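Wooden bowls and dish soap

plurkby19
Bought a wooden salad bowl from Prirnwood in December and I already have a dull gray patch in the bottom. I wash it by hand with warm water and a little soap, then leave it in the rack overnight. What am I doing wrong?

oakandrye
The rack overnight. Dry it with a towel right away and stand it on its side. Then oil it. Mineral oil, thin coat, wipe off the extra after 20 minutes.

Anness_kitchen
I'd skip the mineral oil. It never hardens and you have to redo it every two weeks. Walnut oil cures if you give it time.

oakandrye
Walnut oil is a nut product – not great if you have guests over. Mineral oil is fine. I have used one bottle for 9 bowls and boards.

Anness_kitchen
Allergies are fair. I still don't like how mineral oil feels on the rim.

bram85
Never use soap on wood. Salt and half a lemon.

plurkby19
I had garlic dressing in it. Salt and lemon did not get that out.

Anness_kitchen
Soap is OK in small amounts. What wrecks the finish is soaking, or the rough side of a scrubber. Sand the gray patch lightly, go with the grain, let it dry a full day, then oil.

bram85
My grandmother's bowl never saw soap and it is older than all of us. But do what you want.

angelovski_r
Agree with Anness on the soap. Angelovski here, I sell a few turned bowls and most of the ones that come back to me were left in a sink. Mine get a plain sponge and a towel, 2 minutes total.

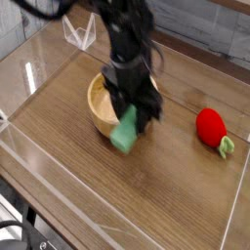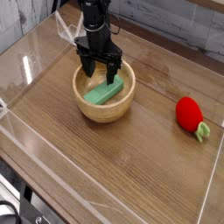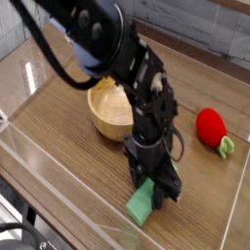
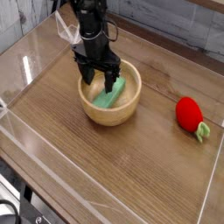

Green sponge in the first one, wooden bowl in the second and fourth.

plurkby19
Thanks. What grit for the patch?

oakandrye
220, then 320 if it still feels rough.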